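New on the history shelf

The Pondalon Ferry: A Winter Crossing and What Came After

Finally in! An account of the 50 passengers who left Trultside one January night and the inquiry that dragged on for 7 years. Built from letters, harbor logs, court papers. Slow start, stick with it. Chapter four is teh one everybody talks about. Maps in the back, small print tho. Skedley Press, first run of 2,000, almost gone. Hold list at the front desk. 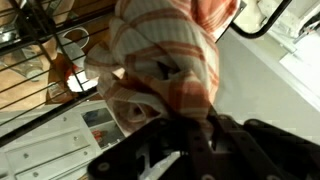
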